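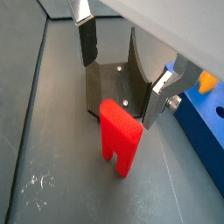

How to Set Up a Shape Sorter So It Teaches Something

By the Drokport Toy Shelf
February

Most shape sorters come with big promises on the box. I don't believe most of them. A block with holes in it will not make anyone better at math. What it can do, if you set it up with a little care, is get a person to look at the bottom of a piece before shoving it.

1. Clear the surface. A plain floor or table is best. Patterned rugs hide the small pieces.

2. Put three pieces in before you start. The usual advice is to hand over an empty board, and I've never seen the point. A few filled holes show what "done" looks like.

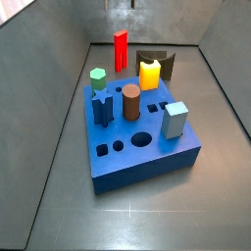

Star, cylinder and light blue prism in place, with round and square holes still open.

3. Begin with the round holes. Round pieces don't care which way they're turned. Squares do, and stars are worse. Watch the sizes, though: a small peg drops happily into a big round hole, and you'll be told it fits.

4. Save the odd pieces for last. By that I mean anything with a notch, a step or a tab. Hold it upright, tab down, and lower it slowly until the tab finds its opening.

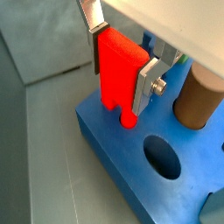 If it stops partway, lift it out and turn it a little. Don't press. Foam gives, so a wrong piece can be forced in and will look right until you try to get it out again.

5. Quit after 20 minutes. The Gindix booklet I was given recommends daily sessions and a progress chart. Skip the chart.

As for wear, I'm told a foam board lasts for years. Mine had loose corners in 18 months, so check the holes now and then and retire any piece that wobbles.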